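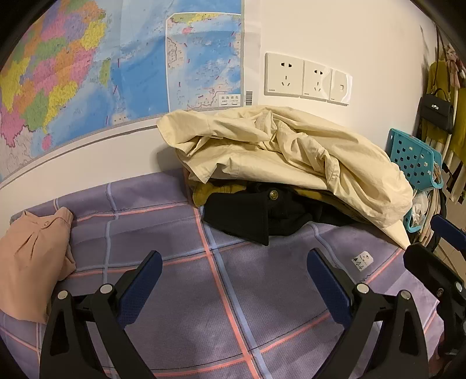 Clothes waiting to be folded on the plaid cover, Prisalby set.

Prisalby Clothes Folding Set

README, last changed Friday, October 18, 2019

What this is

A set of pictures and short notes on folding and sorting everyday clothes at home. It covers the stage between the clean pile and the drawer: clothes put down in bundles, pulled apart, folded and stacked. Washing and ironing are left out.

The set was put together by Shagufta Rana and Bernice Odoi. Shagufta looks after the pictures and Bernice looks after the notes.

The surface

The opening picture shows a padded surface against a cream-white wall, with a purple plaid cloth over it. The plaid has coral-pink and pale blue stripes. Clothes lie on it in loose bundles, a pink garment and a black one among them.

Please don't use the stripes as a ruler. The cloth moves when clothes are dragged over it, and a stripe that starts out straight may be bent by the end of a session.

Folders

start: clothes as they were put down, before any folding
part: one or more items folded, the rest still in bundles
done: everything folded or set aside
notes: one plain text file per session

There are 13 sessions. Three of them have no "done" folder as the folding was stopped early. Session 7 was sorted by colour only and nothing in it was folded.

Words used in the notes

Bundle: clothing lying in a heap with no clear fold. One bundle can hold more than one item.
Garment: a single item that can be told apart from its neighbours.
Cover: whatever cloth is under the clothes. It is never labelled as clothing, even when it is creased or bunched up.
Set aside: moved off the pile without being folded. Mostly socks.

Known problems

Dark clothes are hard to label where they overlap. If the edge between two items could not be found, the note says "joined".
Sleeves tucked inside a bundle are not labelled.
In 2 sessions the notes say "jumper" and "top" for the same item. Bernice will put this right in November.

Corrections

Send the session number and the folder name to Shagufta. Changes to labels go in the notes file, and the old label is kept on the line underneath.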